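4. Budgeting for the second station

I should say up front that we went into this with more enthusiasm than method. Naheed Jadoon and I had been told in January that there was money for one more kitchen station at Kultstead, and we spent a happy afternoon picking out arms and fingers before Vinzenz Marti asked what everything else was going to cost. Good question! We had a line for the arm and a line called "other," and the second one was pretty much a guess.

So we went back to the first station and wrote down every single thing we had bought, borrowed or replaced for it. Figure 3 is from that same station.

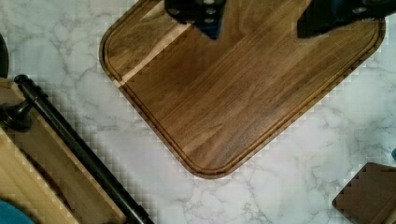

Spare fingers went into the new budget as their own line, which they never had before. Theresia Schwaiger wanted them listed with the arm and I wanted them with the consumables, and she let me win that one. The work surface is where we disagreed more. With black fingers over brown wood and a pale, gray-veined surface under everything, I was happy with the contrast at the wrist camera and would have ordered the same kind of top again, but Florian Schnyder had a quote from Zwahlen for a plain one with a delivery time of 9 weeks against 10, and he kept bringing it up. We left both in the plan and priced the station twice. The gap was smaller than the cost of shipping either of them, so take that for what it's worth.

The bigger surprise (to me anyway) was the small stuff. Our list for the first station ran to 48 items once we added the boards, the dishes and all the other everyday kitchen things. We set aside 2,000 for props at the new one, and Meinrad Egger thinks we'll go over. He may be right. Prikby sells some of it in sets, but we always seem to want just the one piece.

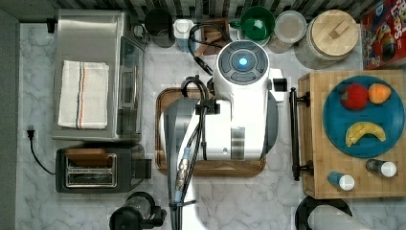
Last changed: 5th September

Figure 3. The first station, from the wrist camera (upper) and from overhead (lower).

Cables were the other thing we missed. They loop over the top of the arm and run down along the forearm under black clips, and in the first budget the cables and clips were all hiding inside "other." They have a line of their own now, along with spare connectors. We also added the appliances as a group, toaster and toaster oven included, and asked Drirnine for a price on the counter and the power outlets together.

What we still don't have is a decent number for our own time. Naheed kept notes on setup hours for a while and then got busy, and mine are worse.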